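Tremitness Garment Steamer and Press
Owner's Guide

Section 3: Setting Up, Filling and First Use

Read this section all the way through before you plug in the unit. If you bought the Flammont stand separately, put the stand together first and come back here afterward. The stand has its own sheet, packed under the foam.

What should be in the box

Base unit with power cord
Water tank with cap
Steam hose
Steam head
Press plate
Fabric brush
Hose hook and two screws
Measuring cup

If a part is missing, contact the Valley parts desk before using the unit. Do not use a hose or tank from another model, even if it seems to fit.

3.1 Choosing a place

1. Put the base unit on a hard, level floor. Thick carpet blocks the vents on the underside.
2. Leave at least 8 inches between the back of the base and the wall.
3. Check that the power cord reaches the outlet without being stretched. Do not use an extension cord.
4. Keep the hose clear of doors and walkways.

Note: Steam can lift wallpaper and cloud some furniture finishes. Hang garments away from papered walls and polished wood.

3.2 Attaching the hose

1. Make sure the unit is unplugged.
2. Line up the arrow on the hose collar with the open circle on the base.
3. Push down and turn the collar to the right until it clicks. The arrow now points to the closed circle.
4. Tug the hose lightly. If it moves in the socket, take it off and start again.
5. Slide the other end into the steam head and tighten the ring by hand. Do not use pliers.
6. Hang the steam head on the hook, with the hose running straight down and no loops resting on the floor. Water collects in loops and will spit from the head.

3.3 Filling the tank

1. Lift the tank straight up by its handle and turn it over.
2. Unscrew the cap and fill with cold tap water to the MAX line. The tank holds 60 fluid ounces.
3. Put the cap back on and wipe the outside of the tank.
4. Lower the tank onto the base. A little water will run down into the well, and you may hear bubbling.

CAUTION: Never add vinegar, perfume, starch, fabric softener or descaler to the tank during normal use. Descaling is covered in Section 6 and is done with the unit switched off.

If your water is hard, mix it half and half with distilled water. Distilled water alone is fine too, but the low-water light can be slow to come on with it.

3.4 First run

The first run clears dust and factory residue from the hose. Do not point the head at clothing until it is finished.

1. Plug in the unit and press the power button. The light blinks while the water heats.
2. Wait for a steady light.
3. Hold the steam head over a sink or an old towel, facing away from you.
4. Turn the dial to HIGH and let the unit steam for 3 minutes.
5. Turn the dial to OFF and hang up the head.

A faint smell is normal on the first run and should fade by the second tank. If it gets stronger, or if you see smoke, unplug the unit and do not use it again until it has been checked.

WARNING: Steam leaves the head at temperatures up to 253°F. It will burn skin at once. Keep the head away from people and pets, and never steam clothes while someone is wearing them.

3.5 Dial settings

LOW: silk, rayon, nylon, anything with sequins or glued trim
MEDIUM: wool, polyester, cotton blends, knits
HIGH: cotton, linen, denim, curtains

Always go by the care label. If the label is missing, start on LOW and test on an inside seam. Some fabrics—velvet and suede in particular—should be steamed from the back or left alone.

3.6 Knit shirts and printed shirts

T-shirts may be steamed on a hanger or on a padded table. Hanging is quicker. The table gives a flatter result, mainly around the hem and sleeves. Cover the table with the pad or a folded cotton blanket before any steam goes near it.

1. Turn a printed shirt inside out.
2. Lay it down and smooth it from the center toward the sides. Pull the side seams straight without stretching the knit.
3. Set the dial to MEDIUM.
4. Move the head slowly from the neck to the hem, keeping it just above the fabric.
5. Let the shirt lie until it is cool and dry, then turn it right side out.
6. Fold in the sleeves and sides, bring the hem up to the neck, and flatten each layer by hand as you go. A layer that bunches inside the fold will leave a crease by the next day.

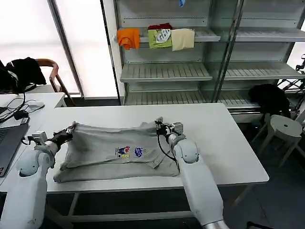 Magalhães writes that turning the shirt inside out is not enough for thick rubbery prints, and that a thin cotton cloth should also go inside, between the front and the back, so the print cannot stick to itself. We agree, and the cloth should stay in place until the shirt has cooled. A plain handkerchief or a piece of old sheet will do. Avoid terry cloth, which leaves its texture in soft prints.

CAUTION: Do not use the press plate on any print, transfer or iron-on patch, from either side. The plate is for plain fabric only.

3.7 Using the press plate

1. With the unit off and cool, slide the plate onto the steam head until both side clips close.
2. Turn the unit on and wait for the steady light.
3. Hold the fabric between the plate and the head and draw the head downward. One pass is enough for most trouser creases.
4. Turn the unit off and let it cool completely before removing the plate.

The plate stays hot long after the light goes out. Set it on the hook only, never on a table or bed.

3.8 Refilling during use

A full tank lasts nearly 60 minutes on MEDIUM. When the low-water light comes on, steam stops and the heater shuts off by itself. Turn the dial to OFF, unplug the unit, refill the tank as in 3.3, and plug in again. The light will blink for a short time before steam returns.

3.9 Putting the unit away

1. Turn the dial to OFF and unplug the unit.
2. Allow it to cool completely.
3. Lift off the tank, empty it, and leave the cap off so it can dry.
4. Remove the hose, then carry the base to a sink and tip out the water left in the well.
5. Coil the hose loosely. Sharp bends will crack the lining.

Do not store the unit where it may freeze. If it has been kept in a cold garage or car, bring it indoors and let it reach room temperature before filling.

Descaling instructions begin in Section 6. For spitting, weak steam or a light that keeps blinking, see the table in Section 7.

Guide revised 31/12/2021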